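Was the singer on Stelley's new track ever named?
Posted in Music and Celebrity News by Rhiannon Parri
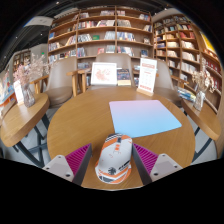
Details
Back in April Stelley put out a duet with a guest listed only as "Puredo." The gossip pages said it was a well-known singer working under another name to get around her label. Did anyone ever confirm who it was? I read through 141 comments on one thread and got nowhere.

Myfanwy Pritchard
Yes, sort of. Stelley was asked on a radio show in Aravville and said Puredo is a backup singer from the last tour. It's her first release — no label trouble, no secret star. The songwriting credit says Stojanović, so I assume that's her real last name, but I haven't seen her say so.

Rhun Craddock
my sister still thinks its someone famous. the voice is way too good

Xiaoqing Xue
Myfanwy is right about the radio show. It aired on a Monday morning and the part about the duet is near the end. Puredo also sang 2 songs with the band at the Aravville show, under the same name.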